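Home News Members Interviews Contact

Last updated: 31 January 2023

Ronja Haugen: "A ferry timetable is a political document"

Ronja Haugen took over as chair of the Brondudcombe Regional Council in September, after two terms as an ordinary member for the outer islands.
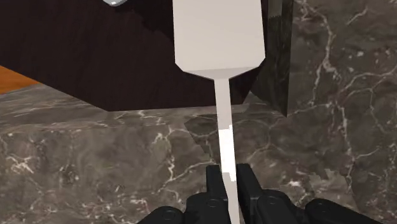 She had not planned to stand. The previous chair, Eskil Engström, told the group over the summer that he would be leaving, and most members expected Teodor Hägglund to follow him. Hägglund preferred to keep the transport brief.

"Teodor rang me and asked if I had thought about it," Haugen says. "I said no. He asked me to think about it by the next morning, so I did."

The council has 75 seats and the vote went to a second round. Haugen won by two.

She grew up above a chandlery on Sokusano, where her father sold rope and paint to fishing crews and her mother kept the accounts. Politics was discussed at home, though neither parent belonged to a party. She trained as a land surveyor and worked for the district for eleven years before she first stood.

"Surveying was useful. You learn that two neighbours can look at the same wall and each be certain it belongs to them, and you have to knock on both doors."

Much of her first few months has gone on the ferry contract. The winter timetable leaves Sokusano with two sailings a day, which means pupils at the upper school on the mainland have to board during the week. Haugen wants a third sailing in the late afternoon. The council's finance office has said the money would have to come out of road maintenance.

"A ferry timetable is a political document," she says. "It decides who can take a job and who can go to the dentist without losing a day. People on the mainland see it as a sheet of paper on a wall."

Sigrun Ljungberg, who leads the opposition group, agrees on the need but not on the method. She would like the smaller harbours to be merged first. Haugen says the two of them speak most weeks and that she has no quarrel with the figures Ljungberg uses.

"Sigrun's sums are right. I think she has left out what happens to a village when the boat stops calling there — the shop goes, then the families with small children."

The other large item is Fultaline, the joint programme under which the region shares planning staff with its neighbours. It was set up under Engström and comes up for renewal this year. Paweena Chareonsuk, the programme's director, has asked for a longer agreement so that she can offer permanent posts. Haugen supports this and expects it to pass.

"We train good planners and then they leave because we can only give them a short contract. Paweena has been saying so for years and she should have been listened to earlier."

Asked what she found hardest about the change, she mentions the post. As a member she answered every letter herself, usually on the boat. Now many are drafted for her by the office at Ahn, and she still rewrites a good part of them.

"I am told that will wear off. Eskil says it took him a year."

She lives on Sokusano with her husband and crosses to the mainland on the early sailing. The full council next meets to discuss the roads budget, and the ferry proposal is on the same agenda.

News Members Interviews Back to top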